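2023-05-29

Drain odor and trap tests, Bronomcombe kitchen job. Present: me, Macarena Yáñez in the morning, Baltasar Cabral after lunch.

Carrying on from the last entry. The smell complaint is still open. Sandra Pearce wants a written answer for the Valdebenito people before we order any parts, so no parts today, only testing and notes. 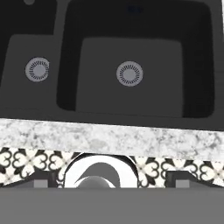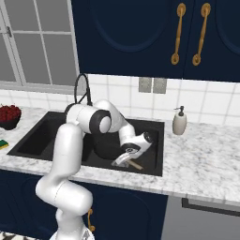
Started with the question of trap seal depth. A double-bowl sink on a shared trap can lose its seal in more ways than a single bowl, and the tenants' account (smell worst early in the day, gone once the tap has run) fits a seal that drops overnight. With two basins side by side, one dark unit, people tend to use one for everything and the other for nothing, so the branch from the idle side stays coated and never gets a proper flush. I have seen that branch smell by itself with a perfectly good trap below it. So there are 2 suspects and they need to be kept apart.

Bench rig: same trap body as on site, clear section on the outlet side, Jukness hose clamps because they come off without tools. Filled to the weir, marked the level with tape, left it alone for 40 minutes with no flow. No drop. Macarena repeated it with a strip of lint hung over the weir to see if it would wick. It did, slowly. The level was 4 mm under the tape by the time she had to leave. Not enough to break the seal in that time, but overnight I would not bet on it.

Afternoon, siphon test. Filled one bowl on the rig to the overflow line and pulled the plug. The trap gulped at the end and sat low, then partly refilled from the tail of the flow. Did the same with both bowls let go together and the gulp was louder, and the refill was poorer. Baltasar thinks the horizontal run after our trap is too long for its fall. I think he is probably right but the rig run is cobbled together from offcuts and I don't want to quote it. Needs measuring on site.

Cleaning the branch: took the elbow we brought back and cut it lengthwise. Gray film all the way around, thicker on the bottom, strong smell. Hot water alone did very little. Brush and plain dish soap took it off. The Garnano foam cleaner sample did no better than the soap on the half I tried it on, though I only gave it 14 minutes and the label asks for longer. Try again with a fresh piece if Agustina Espinoza can spare one.

Side note on strainers. The slotted type passes rice and coffee grounds without any trouble. If the site wants less in the pipe, a finer basket would do more than any cleaner, but they would have to empty it.

To do:
Measure fall and length of the horizontal run on site. Take the long level, the short one was no use last time.
Ask Sebastián Retamal whether the vent on that stack was ever opened up after the roof work.
Overnight lint test, with a second trap filled and no lint beside it as a control.
Return Macarena's torque driver.

Draft answer to Sandra can wait for the site figures. She is fine with early June — checked with her by phone before closing up.

Rig left filled and taped, lint in place on the left trap. Please don't drain it.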